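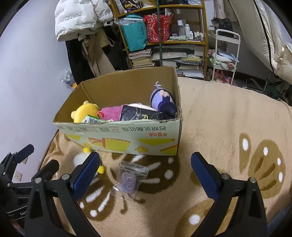
Two grippers at the toy box, jaws open.

Hi Balthasar,

Time for the January update on the equipment money. The big news first: I've held off on ordering the rest of the hand-held grippers, and I'd like to talk you into being okay with that!

The set we have is doing well on plush toys. Bags are where I want to spend more carefully. Crumpled clear plastic is a very different job from a fuzzy ball, and I'd rather pay for a second style of fingertip pad now than buy 7 more units with the same ones. Lüthi quoted us for softer pads and Damarico for a thinner kind, and I've asked both for samples – the Lüthi people answered the same afternoon, which I liked.

Where the budget stands: we've used almost 50 percent of the hardware line, and nothing at all from spares. That second part worries me a little. Apostolos Balaskas went through the joints with me and thinks we should keep a drawer of pivot pins and small screws (he's right, I keep putting it off). It's cheap stuff, so I've penciled it in.

The Etness arm is still on the plan for the spring. Vosus wants a deposit to hold the price, and I haven't paid it. I need your yes or no on that by the end of the month, plus your okay to move the gripper money over to pads. Call me any time after 3, I'm usually at my desk by then.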